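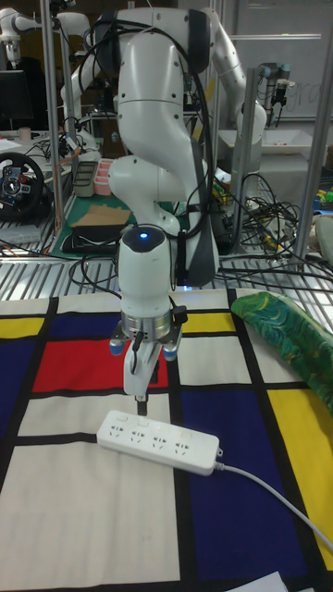
Back from Skisholm, sunburnt on one ear only, and I have a number for you all: 2,648 tern nests. That's from the drone pics, and I've been clicking dots on birds for so long that I see them when I shut my eyes. Thread!

Quick background for anyone new. I used to do the colony on foot, clicker in hand and a bucket hat that terns treat as a public toilet. You walk your line, the whole lot goes up screaming, you try not to step on an egg, and you come out the other side with a total you only half believe.

Last season's foot count was 400 lower. I don't think the colony grew by that much. I think I was missing the birds tucked in the pigface on the south end, because I couldn't get in there without squashing things.

So this year it was one flight at 80 metres, straight up and down lines, launched from the boat ramp side so the drone was already at height before it got anywhere near a nest. No hovering, no diving down for a closer look (tempting, I know!!).

At 80 they mostly ignored it. A few heads came up on the first pass. At home over the oval in Wulstead I can't get off the ground without a magpie taking it personally, so I'd packed for a war and got a nap.

Gulls were the pain. They're on the rocks at the north end and they did get up for a look, so I cut that line short and counted them with the scope from the boat instead. Old school, bit seasick, fine.
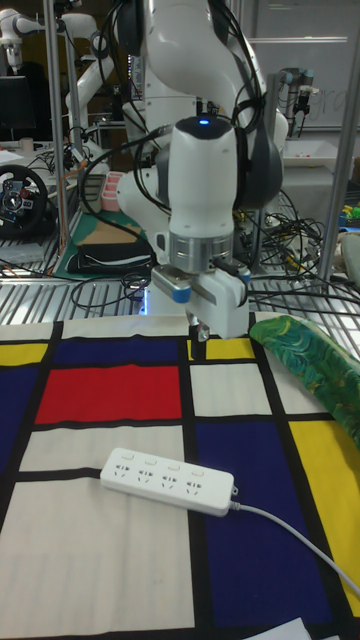 Stitching took all night. I use Geva for the mosaic and it fell over twice on the beach sections – too much sand that looks like all the other sand. What fixed it was bumping the overlap up and feeding it the lines in two batches. If you're flying anything with a lot of bare beach, do that from the start and save yourself a 2am sulk.

Then the dots. I tried letting the software find the birds and it was happy to call every bleached cuttlebone a tern. Cuttlebones do not incubate. I went back to doing it by eye, one grid square at a time, with a cuppa per square.

Sitting bird with its body flat = nest. Standing bird = not a nest. Two birds side by side = argue with yourself for ten minutes, then mark it yellow and come back.

Still need to sort out how many of the "sitting" ones were just having a sit. My plan is to walk a small patch with 100 nests marked from the air and check them from the edge with binoculars. If most of them hold up I'll be pretty chuffed.

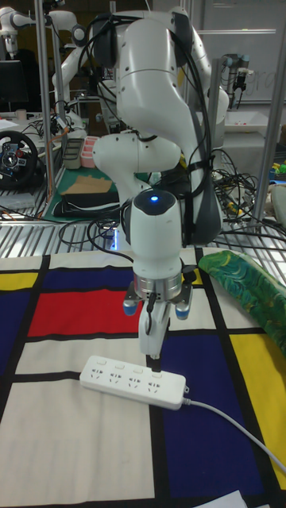
Svenja Sutter: Nice number! Did you fly it morning or arvo? We got way more false sitters on ours once it warmed up, they all plonk down on the hot sand.

Ooh, good call. Morning, wrapped up before 9am, mostly because the sea breeze comes in after that and the drone goes sideways. I'll put the time on the datasheet in big letters so I don't do an arvo one next year and confuse myself.

And Dogbe Point is next if the swell drops. Smaller colony, much grumpier birds. I'm bringing the hat.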